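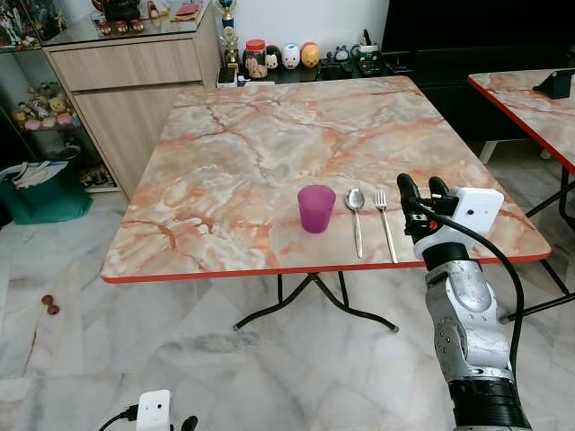 Rirkik arm with two-finger gripper and wrist camera, at a folding table with cup, spoon and fork.

Rirkik Table Kit, by Drirkari

The Rirkik is a light arm for table work in a normal room. It is made for small teams and schools which want to practise pick and place with household objects, such as cutlery and plastic cups.

In the box:
Arm with base and power supply
Two-finger gripper, black
Wrist camera module with cable
Flater software licence for 10 computers

Price: 1245 dollars, shipping is not included. Spare finger pads: 6 dollars the pair.

Please leave enough slack in the camera cable before you tighten the clamp, otherwise it pulls when the wrist turns. Thin cutlery on a smooth table is the most difficult, and we recommend to start with the cup. Grey and black finger pads have the same grip, only the colour is different.

For orders from schools please write to Despina Neagu. Next delivery is in November.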